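The vanity comes back

For years the dressing table was the piece of furniture people inherited and then quietly moved to the garage. Bedrooms got smaller, bathrooms took over the mirror and the drawers, and a table with one purpose was hard to justify. Kam-wah Fung, who restores and resells bedroom furniture under the name Potura, says that started to change in August, when inquiries about vanities overtook those about bedside tables.

Her customers mostly ask for the same thing – white, with an oval mirror and plenty of carving. Plain timber sits in the workshop for months. She has sold 13 of the ornate kind this year and has a waiting list for more.
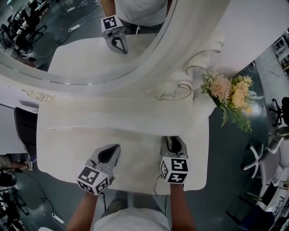 FURNITURE

The mirror is what people pay for. An oval one in a thick sculpted surround, with scrolls at the lower corners and a faint line of gold picked out along them, does most of the decorating by itself. Fung advises against adding to it. If the room needs colour, she suggests flowers at one end of the top, set close to the mirror so the middle stays clear. Artificial blooms in pink and pale peach suit white paintwork and won't drop pollen on it.

Prices vary a good deal. Shahbazi, the secondhand dealer two doors down from Fung, had a white vanity in reasonable order for $272. A fully repainted one from Potura, with new mirror glass, is $1086. The difference is nearly all labour, as carved edges have to be sanded by hand and sprayed in thin coats.

Before buying, check the mirror fixings from behind and press down on both ends of the top. Old white paint can yellow unevenly, so look at the piece in daylight. Measure the height to the crest as well as the width – a sloping ceiling has ended more than one sale.
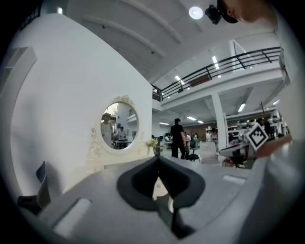
Where to put it

Against a plain white wall, a white vanity reads mostly as outline, and the scrolled crest and sides show up well. Fung likes this arrangement for small rooms. Remember that the mirror will double whatever is opposite, including windows, doorways and the other furniture.

Leave enough room behind the stool to stand up without turning sideways. A soft cloth, barely damp, is all the carving needs each week.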